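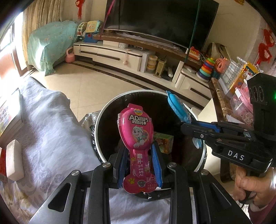 Posted by Dinesh Hettiarachchi, 4/28/26
Filed under: gripper build, diary

Both hand grippers in the living room today, over the bin. I wanted packets for this round and the cheese stick one is good for it: a wide oval top, a narrow neck and a bone-shaped end, all in clear film. The pink one has the puppy on it. Two hands of the same pattern means I can swap parts between them when one starts playing up.

The blue pads are the third lot. I cast the first ones too hard and they skated over anything shiny. These are softer and the ribs give a bit. On the pink packet I went for the neck first and kept twisting it, so I've written down "hold upright, close slowly" and will try that for the whole of the next set.

Pivot screws next. They work loose after a long session and the fingers start to feel sloppy — I did them all up before lunch and put a dab of Melis threadlock on each. It needs to be left overnight, which I remembered after I'd already started squeezing things. I'll redo the outer two tomorrow.

Kaja rang about the linkages. She thinks the triangles could be bigger and save some weight. I'm not keen until I've seen one bend under load. She is going to print a pair at the workshop in the grey Plollitz filament and I'll fit them to the spare.

Log for the day: 207 closes on the first gripper, fewer on the second because I stopped to re-seat a pad. That brings the total since the new pads went on to 565. One pad has a small nick at the tip. I've marked it with pencil so I can see if it grows.

Spent so far this month: too much on screws. Anoma has a tin of the right length and says I can have them if I collect.

To do: sand the inside of the trigger, it rubs my finger. Find the short hex key. Ask Jahangir if the bench is free for three evenings in June, for the bit where both hands get fitted to the arm. Wipe down the pads and put the bin back in the kitchen.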